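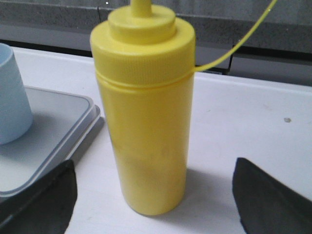
Slide 1: Why we changed dispatch

Good morning. I run training for the volunteer responders in Bratulow. In December we took 564 calls. A year earlier it was fewer than half that.

Slide 2: The old way

One phone line, one paper list. The dispatcher called down the list until a responder picked up. Calls from Eshun, across the river, took longest.

Slide 3: What we do now

Alerts go to the 2 closest responders at once. Each carries a bag with oxygen, bandages and a defibrillator. (Pause. Ask who has used one.)

Slide 4: What still needs work

Night cover in Bavora is thin. We want 200 trained people by next winter. Refresher class is every six months, no exceptions.

Leave time for questions. Sign-up sheets are by the door.

Recent talks
Winter driving for ambulance crews
Choking: first steps at home
Radio basics for new responders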